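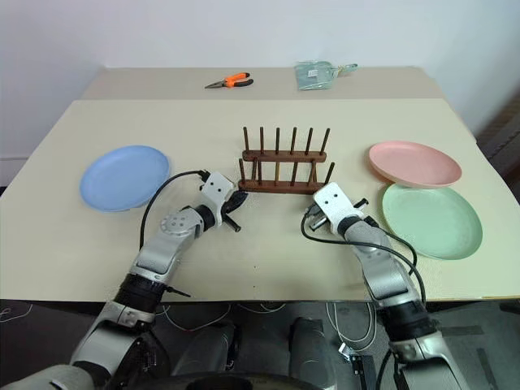 Robots and Everyday Work, Handout 3
Can machines do the chores yet?
Divina Dalisay, June

Last week we looked at machines that already earn their keep: the welding arm, the parcel sorter, the robot vacuum. All of them do one thing in a place arranged for them. This week is about chores, which are harder to arrange for. Our main case is putting plates in a rack.

1. The task

Two arms, a wooden dish rack with two rows of pegs, and three round plates lying flat on a table: one blue, one pink, one green. The job is to stand the plates upright in the slots. A six-year-old can do it after being shown once. Write down the steps before you read on. Most students write two or three, and most leave out the first one below.

Getting a plate off the table. A shallow plate lying flat gives a two-finger gripper very little to hold. People tip the rim up with a fingertip and slide the other fingers under. A gripper can press on one side of the rim, drag the plate to the table edge, or come in low and pinch. Each of these fails in its own way.

Plates that overlap. The pink plate rests on the rim of the green one. The top plate has to come first, and pulling it sideways may move the one underneath. Any plan made from the starting positions is out of date after the first pick.

Turning it. The plate starts flat and must end on edge. It may have to be passed from one arm to the other on the way, and the blue plate is on the opposite side of the rack from the other two.

Finding the slot. The pegs are thin. The plate itself can block the camera's view of the slot at the moment the view matters most. A person feels the plate touch a peg and shifts it. Many arms have no sense of touch in the fingers and must infer contact from the load on the motors.

Letting go. If the plate is leaning when the fingers open, it may fall or roll.

2. What counts as "can do it"

Keep three claims apart when you read about this field.

a) It did it once, on video.
b) It does it most of the time with these plates, this rack and this table.
c) It does it in a kitchen it has not seen.

Claim (a) is common. Claim (b) is where good lab work sits now. Claim (c) is what people mean when they ask whether robots can do the dishes, and the answer is still mostly no.

The Skorklow exercise from the reading is a useful one. Hanna Zakharchenko's group trained a two-arm setup on 500 demonstrations, then ran 162 trials on the same rack. Results were good. They moved the rack a hand's width and results dropped, mostly at the slot step. Going to 1,000 demonstrations with the rack in varied positions recovered most of the loss. A rack with a different peg spacing was not tested, and the authors say so.

3. Shop floor compared with kitchen

Dumisani Makhubela will speak on this in the second hour. His plant at Pustitz loads parts into racks by machine all day. The parts arrive facing the same way and the rack is bolted down. Before the talk, list what you would have to fix in place in a kitchen to get the same result, and whether you would still want to cook in it.

For next time: read the Piltley chapter, sections 1 and 2. Pick a chore you did this week and break it into steps as above. Mark the step where you relied on touch. One page, typed or handwritten. Precious Navarro is collecting them at the start of class.

Last updated: June

Questions to Divina Dalisay or Marites Tan, course office. Copyright the authors. Back to top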